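4. Dating the stone rows at Pleltmont
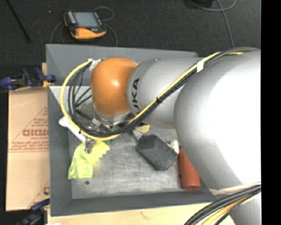
Figure 1. Industrial arm over a grey bin of tools and household items.

Gruber objects that the rows can't be dated at all, the stones having been moved so often, and that any age given for them is really the age of the last farmer to shift one. A fair worry. Partly right too, at least for the lower field, where plough marks run up to the base of several uprights. We take the point and leave the lower field out of what follows.

Upper field only, then. 85 stones still standing or leaning, the rest fallen or broken up for walling. Two rows, not quite parallel, closing slightly towards the east. Earlier survey (Ferner) drew them parallel and most later plans copy that. The error is small but matters for the sightline argument, see section 5.

Packing stones survive under many of the uprights. Charcoal from beneath the packing in 2 sockets, both in the north row. Small pieces, hazel mostly, some oak. Oak is a problem, old wood could push the date back by centuries, so the hazel was preferred throughout. Results agree with each other and put the north row in the later Neolithic. Nothing usable from the south row. Roots everywhere, and rabbit burrows in the one socket that looked promising.

Pottery doesn't help much. 777 sherds from the upper field, nearly all medieval or later, spread with manure one assumes. A handful of coarse gritty pieces near the eastern end might be prehistoric but they are worn and none has a rim. Flint is better. 962 pieces, mostly waste, with scrapers and a broken leaf-shaped arrowhead which came from topsoil and so dates nothing, though it does show people were about on the hill before the rows went up.

Comparison with Clokov is tempting. Same local stone, same habit of putting the tallest at the uphill end, similar spacing. But Clokov has a burial chamber and Pleltmont as far as we can tell has not. Geophysics in July showed a round dark patch past the last stone, could be a robbed-out chamber, could be a lime kiln. Not dug. The landowner has agreed in principal to a trench there.

So the north row is dated, on thin but consistant evidence, and the south row is dated only if one accepts that both were built together. Gruber does not. We lean towards it, on account of the matching socket depths, but a later addition can't be ruled out and the sequence in Table 3 is given both ways.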